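Residents' Newsletter: Shared Rooms and Common Areas
Window Counters in the Bay Lounges: Spring Clearing and Care of the Stone

The Residents' Services Office at Dritthorpe House reminds all households that the granite window counters in the bay lounges are shared surfaces. They are provided for reading, for short-term use of a laptop, and for the enjoyment of the light. Over the winter months they have also become the place where mail, leaflets, boxes and personal belongings are set down and left. A general clearing of the counters will take place in March, and the cooperation of every household is requested.

Printed matter is the largest part of the problem. Maps, brochures and postcards left on the stone should be taken back to the apartment or placed in the rack beside the mailroom door. Books that belong to the lounge library should be returned to the shelf. Medicine boxes, whether full or empty, must not be left in any shared room, as young children use the lounges in the afternoon.

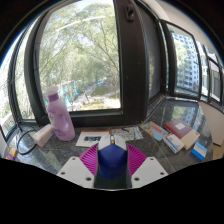
Items remaining on a counter after the clearing will be labeled with the room number and held by the office for 37 days. Residents may claim them at the front desk between 9 a.m. and 4 p.m. Unclaimed paper will be recycled. Unclaimed books in good condition will be added to the library.

Small electronics are held separately. Chargers, computer mice and cables are kept in a locked drawer, and residents will be asked to describe an item before it is released to them. Cables should not be left looped across a counter or hung from the window frames, where they may be caught when a sash is opened.
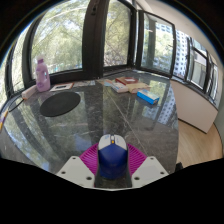 The stone itself requires little attention. It was last sealed in January by Macaraeg Stone Care, and the polish will last well if a few simple habits are kept. Wipe the surface with a soft cloth and warm water. Do not use vinegar, bleach or scouring powder. Cups and plant pots should stand on a mat — several rings were found in the second-floor lounge before the sealing work began, and their removal formed part of a bill of $1,285.
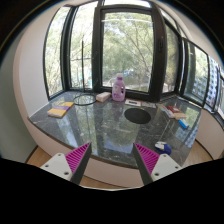 Ventilation is the second matter for this season. Residents are welcome to air the lounges during the day, provided that the windows are closed by the last person to leave. An inward-opening casement like the one to the right of the large central pane needs clear space in front of it, and tall objects on the counter, such as a plastic bottle, should be moved well to one side before the sash is swung. Handles should be turned fully before the window is pulled.

Questions about the clearing may be addressed to Sudheer Joseph at the front desk. Reports of chipped stone or a stiff window handle should go to Nithin Iyengar in Building Maintenance, Extension 23.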